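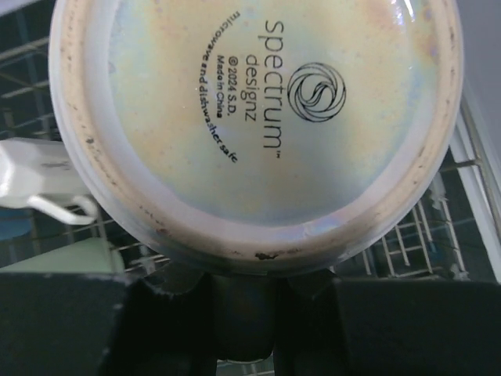

Mug in the gripper, bottom up, with the dishwasher behind it.

Dishwashers! I have been going on about dishwashers to anyone who'll stand still, so it may as well go on the blog.

A few of you know I went up to Drultport in April to see Siwan Jarman and her sister Mabli, who both work at a little outfit called Skusten. They're trying to get a robot arm to do kitchen chores in an ordinary kitchen, with an ordinary dishwasher and the sort of crockery you and I have, mismatched and a bit chipped. I'd asked if I could spend a day getting in the way and they very kindly said yes.

My question going in was the one my mum asks me every Christmas: can they do the dishes yet? I've been giving her the same answer for years (no, but soon!) and I wanted a better one.

So, mugs. I would have guessed mugs were the easy part. They're solid, they don't flop about like a tea towel, and they're all more or less the same size. Then you look at one the way the arm's wrist camera does, from close up with the bottom facing you, and it's a completely different object. A big shiny disc with a rough ring around it. The one at the top of this post has a pearly glaze in the middle that goes peach and cream and faintly blue, and a bright spot where the light bounces off it. To me that's a pretty mug. To a vision system a bright spot on a glossy curve can be a real pain, and Mabli says shiny things have eaten more of her evenings than anything else in the kitchen. Glassware is worse again. She made a face when I brought up wine glasses and we moved on.

I did enjoy that the maker's stamp says "microwave and dishwasher safe". Good to know, given where it was.

What got me most was the rack. You and I shove our hands in among all those prongs without a thought, and if a knuckle bumps a bowl we just go around it. The arm has two chunky black fingers and a fair bit of wrist behind them, and every one of those parts has to fit between the wires and whatever else is in there. Siwan reckons finding the mug is a small part of the job and getting the hand out again without dragging a neighbour along is the rest of it. I watched it hook a colander on the way past and carry it halfway to the bench, quite calmly, like it had meant to bring both.

But it does work! A lot of the time, anyway. They keep a log of every pick, and the week I was there it stood at 347 tries, of which 244 went through with no help from a person. I stared at that for a while. When I first wrote about this stuff, a robot picking up a mug was a video you had to watch sped up, and the mug was always sitting by itself on a table. Now it's working around a dishwasher with other people's odds and ends in the way, and it gets there more often than it doesn't.

It's slow, mind you. A full load took it roughly 50 minutes while I was there, and that included two stops where Siwan had to step in. I can do ours in the time it takes the kettle to boil. I don't much care about slow, though. If I've gone to bed it can take all night, as long as it doesn't wake me up or break Nan's gravy boat.

The thing I would care about is judgement. Have a look at the foot ring on that mug, the bare bit around the edge. It's got brown specks and a darker stain down low. Is that dirt? Is it just what happens to unglazed clay after a few years of tea? I honestly can't tell from the picture and I've been washing mugs since I was six. A person would rub it with a thumb and decide. The arm at Skusten doesn't try to decide anything of the sort at the moment, it moves the dishes and leaves the opinions to whoever is standing there. Mabli would love to get to that one day. She has a whole notebook of ideas for it.

Ieuan Samuel emailed after my last post to say this is all a lot of fuss when the dishwasher has already done the hard bit. Fair point, Ieuan, and I half agree. The scrubbing was automated ages ago. But the loading and unloading is the part my household argues about, and I'd guess yours too. For anyone with sore hands or a bad back, bending down to that lower rack is a proper daily nuisance, and that's where I'd love to see these machines first.

So my answer for Mum this year: it can do some of the dishes, with someone nearby, and it won't be rushed. I'm thrilled with that. Plates I'd nearly trust it with now. Cutlery, no chance yet, the basket defeated it every single time I watched.

Next up I'm hoping to visit Bonach, where Delyth Penry is working on folding towels. If you've got questions for her, pop them in the comments and I'll take a list.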